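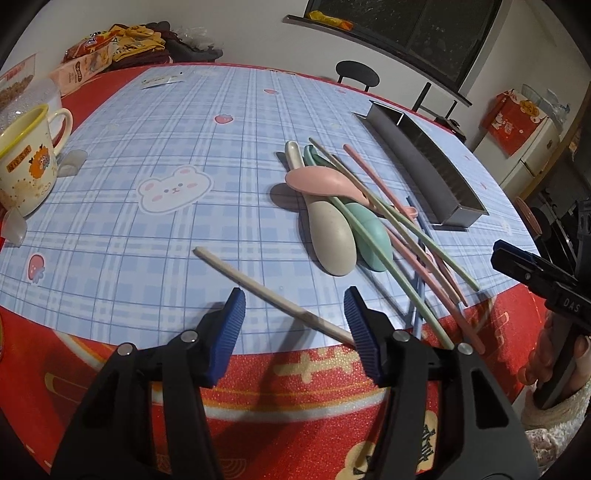 How long does it take to get used to a smaller kitchen? For me it was most of a winter.

I moved from the house in Cernow to an apartment in Rerkau last fall. The new place is 795 square feet, and the kitchen got the short end of that. There is one counter, one drawer wide enough for silverware, and a stove with two burners that heat evenly and two that don't.

The first month I kept everything. I had pots stacked in the oven and had to take them out every time I wanted to bake. Flour lived in the hall closet next to the vacuum. I paid $324 for a rolling cart from Lellness, and it blocked the refrigerator door, so it's in the bedroom now with books on it.

In January I started getting rid of things. I kept six plates, two pans and the big soup pot. The stand mixer went to my sister, who had wanted it for years anyway. I miss it when I make bread — my arms do, at least — but I make bread less than I thought I did.

Shopping changed too. I used to drive out to Godoy once a month and fill the trunk. Now I walk to the corner store on Tuesday and again on the weekend, and buy rice in the 500-gram bag even though it costs more that way. I throw out less lettuce.

I still haven't found a good spot for the cutting boards. They stand behind the faucet and fall over whenever I run the water hard. A reader suggested hooks inside the cabinet door, but the doors are thin and I don't want to lose the deposit. I may try the adhesive kind next. If anyone has used them with a heavy board, tell me how long they held.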